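工作台面翻新记录 第二块板
9月18日 星期五

上午把第二块台面从架子上搬下来，放平，先不动工具，只看。第一块七月份做完以后一直在用，靠墙那头已经有两圈杯子印，所以这块打算换一种收面的办法，顺便把过程写细一点，省得下次又从头猜。

板子是从 Bielecka 那边的库房拉回来的，原来是会议桌的桌面，腿早没了。标签上只剩一个编号 282，材种那一栏磨掉了。拿不准是实木拼板还是贴皮，按贴皮处理，保守一点。贴皮的话砂光机不能在一个地方停，边角尤其不能用力，磨穿了没法补。

先用干布擦，再用拧得很干的湿布擦一遍，等它干。等的时候把旧螺丝孔从背面看了一遍，背面有四个孔是豁的，要补木塞，正面没有穿透的。

颜色很浅，米白里带一点粉。左上这一片纹理是大弯的山形纹，往中间和右边走就收紧了，变成一条一条细而密的直纹。接近板中间偏上有一个很小的深色点，夹在纹理里。 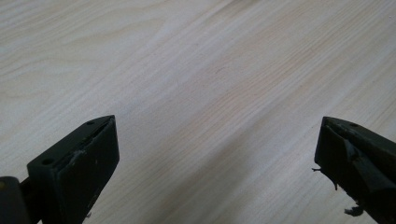 一、深色点怎么处理

侧着打灯看过，指甲刮上去感觉不到凸起，也没有明显的坑。三种可能：木头自带的矿物点，以前扎进去的铁屑，或者笔尖戳的。铁屑最麻烦，遇到水性漆会往外洇黑。拿磁铁试了一下，没反应，不过这么小的东西，磁铁没反应也说明不了什么。

决定不挖。挖了要填，浅色木头上填料最显眼，比一个小黑点难看得多。先在上面点一滴清水，盖住，过夜再看周围有没有变色。旁边用铅笔轻轻画了个圈，铅笔印收面之前记得擦掉，上次就是忘了擦，直接封在漆底下。

二、打磨

下午开始磨。从 200 目起，顺纹，手工，砂纸包在软木块上。砂光机只在背面用了，背面无所谓。

山形纹那一片没有一个固定的“顺纹”方向，按整块板的长向走，不跟着弯线拐。试过跟着拐，磨痕反而更容易看出来，因为方向一乱，侧光下就是一片花的。

200 目走完两遍，吸尘，擦。再往上换一档，走一遍就停。磨得太细，油吃不进去，第一块就是这个毛病，表面摸着很滑，可是油一直浮着，到第三天还发粘。2000 目的那包留到最后一遍油干透之后再用，蘸一点油轻推，现在不要拆。

吸尘器的刷头换成软毛的了，硬刷头在浅色板上会留灰印，擦得掉，但是烦。

边上有一小段封边翘了，用薄刮刀把胶送进去，夹住。夹子下面垫了纸和小木片。胶是 Utier 的那种白胶，开口时间短，要先把夹子摆好再上胶，顺序反了就来不及。夹子今晚不拆。

三、油的试样

用同一块板锯下来的边料做的，三条，背后写了号。

1号：Kivier 硬蜡油，无色，薄涂一遍。颜色比裸板深了一档，粉色调没了，偏黄。
2号：Kivier 同系列，带一点白的那种。颜色最接近裸板，细直纹还看得清，山形纹淡了。
3号：水性清漆，架子底下剩的半罐，商标掉了。颜色几乎没变，但是起毛，要多磨一道。

我倾向 2号。工作台每天都要在上面铺图纸、裁布、放小零件，浅色底找东西方便，黄了以后白线头反而不好找。缺点是带白的油会积在孔里，有豁口的地方会变成白点，所以涂之前边角要先检查一遍。

1号也不是不行，耐杯子印应该好一些。三条都放了一杯热水在上面，明早看。

四、看光

收面之前最要紧的是看光。我们这屋的灯在正上方，看什么都是平的，磨痕、胶印、凹坑都看不出来，涂完油第二天早上窗户的光一照全出来了。做法是把台灯放到几乎贴着板面的高度，从短边往长边照，人蹲下来看；再换到对面照一次。两个方向都干净才算过。浅色板还有一个问题，亮的地方发白，纹理看着像被洗掉一样，容易误以为那一块磨过头了。这块板靠上的位置就是这样，越亮越白，中间靠下有一片淡淡的影子，颜色就显得灰，其实是同一块木头。所以判断颜色要挪灯，或者拿试样条贴着比，不能光凭站在一个位置看。查出来要返工的地方贴一小条低粘胶带，胶带当天贴当天揭，过夜会留胶。 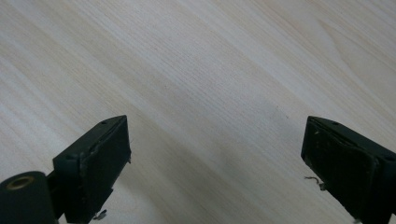 五、用料和余量

砂纸用掉得比预想多，200 目的还剩半包。油按 Plukside 工坊给的经验，薄涂的话一罐够两块板，我们只有这一块，剩下的密封好，罐口擦干净再盖，盖子粘死了第一块的时候是拿钳子撬的。

擦油的布用完摊开晾在外面，不要团成一团扔垃圾桶。沾了油的布团着会自己发热。写在这里，也写了一张贴在桶盖上。

室温上午低一点，下午 31 度，油在这个温度下表面干得快，擦余油的时间要提前，别按罐子上写的等。分两半涂，涂完一半擦一半。

六、明天

看深色点周围有没有洇开，没有就照常走，有的话先拿封闭底漆点一下。
拆夹子，刮掉挤出来的胶，封边补磨。
背面四个豁孔补木塞，先背面后正面。
三条试样看杯子印，定油。
铅笔圈擦掉。
涂油之前关窗，上次落了一层毛。

补：傍晚又摸了一遍，靠短边有一处手感比别处涩，可能是以前贴过标签的胶。用酒精擦了两次，好一些，还没全掉。明天再擦，不磨。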